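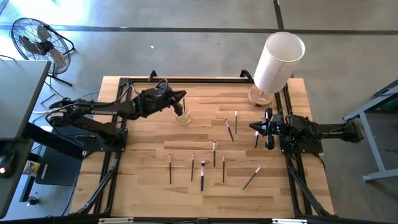
3. Data and method

The report examines how celebrity profile pages handle the relationship status of television performers, and how often the pages disagree with one another. Profile pages were collected by Deisy Flores and Binta Bassey in February from two entertainment sites, Pleketti and Okmont. Both publish short biographies with fixed sections: early life, career, relationships, net worth. The full collection came to 3,054 pages.

A page was kept for close reading if it met these conditions:

the subject had a credited role in a television series
both sites carried a page on the same subject
the relationships section was longer than one sentence

From the pages that met them, 20 subjects were drawn at random. Each pair of pages was read by two coders, Slavica Janevski and Celina Jakubowski, working separately. Coders recorded the stated status (single, dating, engaged, married, divorced, not stated), the name of any partner, and the source given for the claim. Disagreements between coders were settled by Sigita Sakalauskas, who had not seen the earlier codes.

3.1 Treatment of dates

Neither site shows when a page was first written. Okmont prints a "last updated" line, but the line changes when an advertisement block is replaced, so it was not used. Phrases such as "currently" or "as of now" were coded as undated claims. A claim was coded as dated only if a year appeared in the same sentence.

4. Results

The two sites gave a different status for six of the subjects. In five of these the difference was between "dating" and "single"; the remaining case was "engaged" against "married". Partner names matched wherever both pages gave one, apart from spelling.

Sourcing was weak on both sites. The usual form was a general reference to social media posts, with no link and no account name. Interviews were cited less often, and the publication was sometimes left out. Pleketti pages tended to repeat the same claim in the opening paragraph and again under relationships – in a few cases with a different status in each place. These were coded by the later section, as set out in the Alvarado coding sheet used in the course.

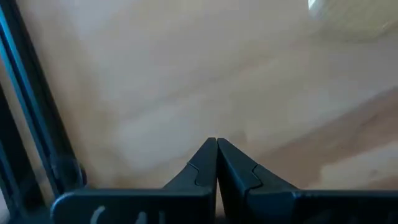
Figure 2. Close view, gripper fingertips.

5. Discussion

The disagreements are consistent with pages being written once and revised in part. A reader who opens only one site has no means of telling an old claim from a recent one. The absence of a date does more harm here than the absence of a source, as a source can at times be found by searching the wording.

The sample is small and covers two sites in one language. Subjects with pages on both sites are likely to be better known than the rest, and results for minor performers may differ. The Dedcombe archive, which holds earlier copies of some Okmont pages, was not available to the group before submission. Comparing those copies with the present text would show whether the status line or the surrounding paragraph is changed first.

Submitted 1 August 2019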